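Candy in a Bowl, Over and Over

How people are teaching robots to pick things up, one snack at a time

August 2, 2023

The first time you squeeze the trigger of a hand-held gripper, you want to grab everything in reach. Pens, keys, your own sleeve. It weighs a little more than you expect and it makes you feel clumsy for a minute or two, and then something clicks and you are pinching the corner of a bag as if those two stubby pads had always been at the end of your arm. I spent most of a morning at the Trimdale workshop with one in each hand, and I have not stopped talking about it since!

The idea is wonderfully plain. If you want a robot to pack a bowl with snacks, you could sit down and write out every move. Or you could hold the same kind of gripper the robot will have, do the job yourself, and let a small camera on the tool record what it sees. The robot's software learns from the recordings. You need no arm in the room while you do it, so you can work at a kitchen table, a shop counter or anywhere else there is something to pick up.

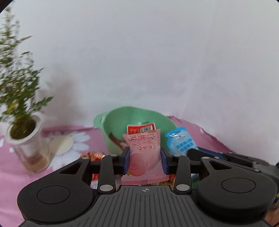
Two grippers at work on the snack table, with a pink peach-flavour snack packet in the nearer one.

Snack packets are a terrific thing to practice on. They are light, cheap and just awkward enough. A puffy bag gives under the pads and you can't be sure where the candy inside will slide to. A shiny wrapper throws light back at the camera, and a small one likes to hide behind a big one. People deal with all of this without a thought. When I tried to explain to the team how I had decided where to pinch, I had no answer at all, and they told me this was exactly why they prefer showing to telling.

The project is called Vitton, and it has grown faster than its shelves. A beginner is asked for 200 recordings before anything is trained, which sounds like a punishment and goes by surprisingly fast. You pick up a packet, move it over to the bowl, let go, pull back. Each one takes me around 12 seconds on a good run. The table gets changed between batches - another cloth, different packets, a plant moved from one side to the other - so that the robot doesn't come to believe that bowls only exist next to daisies.

Using two hands changes everything. With one gripper you are a crane. With two you start to steady a bag on one side while you take it from the other, or hold one packet ready while the first goes in. It is also where most of the tangles come from. My left hand kept wandering into my right hand's view, and I learned to bring it in low and slow, from the side.

Remote control is the older way of doing this, and I got a turn at that as well. At Vuorinen, a short drive away, you sit in front of a pair of small arms and a bigger pair copies you across the room. It is a thrill, and the great thing about it is that you can only do what the robot can do. If its elbow won't bend that far, neither will yours. With the hand-held tool you can twist your wrist in ways that a real arm may never manage, and some recordings get thrown out for that reason. Still, I got through far more packets at the table than I ever did in the chair.

What surprised me was how much letting go matters. Everybody watches the grab. But the pads have to open cleanly, wide enough to clear a wrapper that is all crinkles, and then the hand has to leave without dragging anything along. 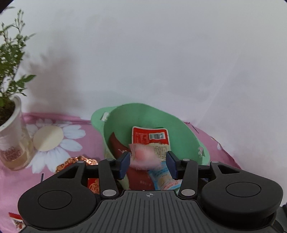 Panotska disagrees with me about speed, and says that beginners should forget the clock for their first five batches, that a slow, even release is worth more to the training than any number of quick ones, and that hurried hands make for hurried robots. Fair enough. I went back to the table after lunch and took my time, and my releases did look better on playback.

The next round of recordings is planned for September, with soft fruit and folded towels on the list. I have already asked for the peaches.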